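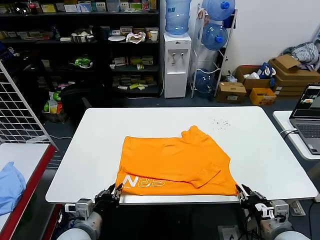 ## Zuvance Two-Disc Film Vault, Series 2

For people who still buy films on disc, and the people who have to live with them.

The Vault is a shelf unit that holds 105 standard cases, spine out, in the order you put them. It won't recommend anything. It won't remove your favourite western in February when somebody's licence runs out. It has no opinion on whether you're still watching.

Each bay takes a case up to two discs thick, so the extended edition of that three-hour sea epic fits beside the romantic comedy you tell guests belongs to your sister. Box sets go on the bottom row, where the divider lifts out. If your box set comes in a plastic replica of a helmet, you're on your own.

### What you get

- Steel frame, powder-coated in charcoal or a grey we called Matinee before anyone could stop us
- Seven adjustable shelves
- Lift-out divider for the bottom row
- Wall bracket and screws (please use them)
- A pad of lending slips, so you'll know who has your copy when they swear they gave it back

### Will it hold my whole collection?

Probably not. One customer in Zurkenthorpe wrote to say he owns 764 films and wanted to know how many units that came to. Eight, with room left over for more bad decisions. Units bolt together side by side, and the joining plates are free if you order more than one.

We don't make a version for VHS. We did try – the sample is holding paint tins in our Asisdale workshop and doing a lovely job of it.

### The sorting question

Alphabetical is easiest. By director looks clever until you hit the ones with two directors. By colour is your own business. Sequels can go next to the originals, or on a separate shelf with the spines facing the wall.

### Ordering

Units are made in Asisdale in runs of 3,000 and sent out flat-packed. Allow an evening for assembly, or one long film with the subtitles on. Orders for the Nigatu area can be picked up from our counter there until 4 pm. Spare shelves and extra lending slips are sold separately.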